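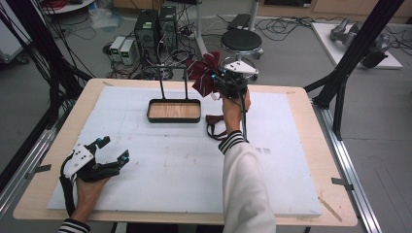 *Handling a striped cloth with a pair of hand-held grippers.*

**Call for participants: comparison of hand-held grippers**
Reference 2574

The Manipulation Group at the Stirnlow Institute invites adults to take part in a comparison of two hand-held gripper designs, Perron and Momel. The results will be used in choosing the fingers to be fitted to the Institute's robot arms.

Participants will work at a table with one gripper in each hand. Tasks include lifting and laying down cloths, moving straps and placing small items in a tray. Each task is carried out with both designs, and a short questionnaire follows each set.

Applicants must:

- be aged 18 or over
- have full use of both hands
- be able to attend 6 sessions at our Zurenwood site

No previous experience with robots is required. Left-handed applicants are particularly welcome. Persons who took part in the February trial are not eligible.

Participants who complete all sessions will receive £400. Travel costs are not refunded.

Applications should be made in writing to the Study Office, Room 1016, Stirnlow Institute, Zurenwood, quoting the reference given at the head of this notice. The closing date is 17 May 2018.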